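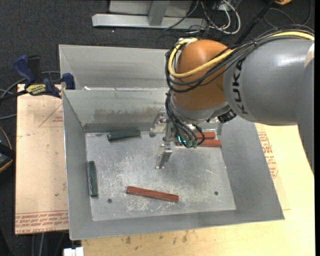
A robot arm bends down over an open metal bin.

What Does a Bank Do With Your Money?

Suppose you put 70 dollars in the Bank of Grusholm. You might picture your bills sitting in a little box with your name on it, waiting for you. Sorry. Banks don't keep little boxes for that. Your money went into a big pile with everybody else's, and part of the pile has already gone out the door.

Where did it go? To people who want to borrow. Say Engate Bakery needs 200 dollars for a new mixer. The bank lends it the money, and the bakery pays it back bit by bit, plus extra. The extra is called interest. It's the price of using somebody else's money, and grown-ups complain about it a lot.

You get interest too, for leaving your savings there. Don't plan your yacht yet. The bank might charge the bakery 4 dollars a year for every hundred it borrows, and pay you 2 dollars a year for every hundred you save. The bank keeps the difference and uses it to pay its workers, its light bill, and those pens on chains.

What if you want your 70 dollars back? You just ask. The bank holds on to some cash for exactly this, and most days only a few people come in for theirs.

Words to know

Deposit: money you put in.
Withdrawal: money you take out, often near a toy store.
Loan: money you borrow and have to give back. Yes, all of it.
Interest: the extra paid for borrowing.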